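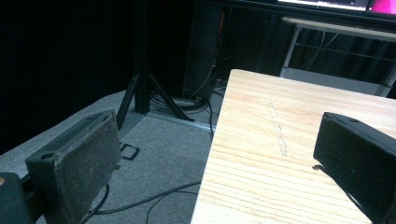 3.2 Work surface and storage items

All folding and storage tasks in the Vastimstead set were done on one wooden tabletop placed on gray carpet. The wood is pale with a visible grain, and it was left without a cloth or mat. We kept small marks on the surface as they were, as sanding them out would have changed the color of the wood between the first sessions and the later ones. Loose cables were allowed on the carpet but not on the tabletop.

The items came from a household list drawn up for the earlier Grondia study. It has 24 textile pieces and 12 containers. Knitted pieces were preferred over woven ones for the storage task – they hold a fold less well, and the edges tend to open again once the piece is let go. A piece was counted as stored when it lay fully inside the container with no part hanging over the rim. 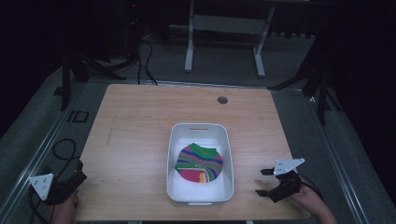
Figure 3. Storage task with a knitted cloth and a white plastic bin.

Containers were chosen with low to medium walls and at least one handle opening. Patterned cloths were paired with plain containers so that the outline of the folded piece could be judged against the bottom and sides. Wavy stripes made this harder than we had planned for, and two raters sometimes drew the edge of the same cloth in different places. These cases were marked and rated again in August.

In total, 921 storage trials were kept for analysis. Trials in which the container was moved off the tabletop were left out. The Brekorier folding score was then applied to each remaining trial, as described in Section 3.3.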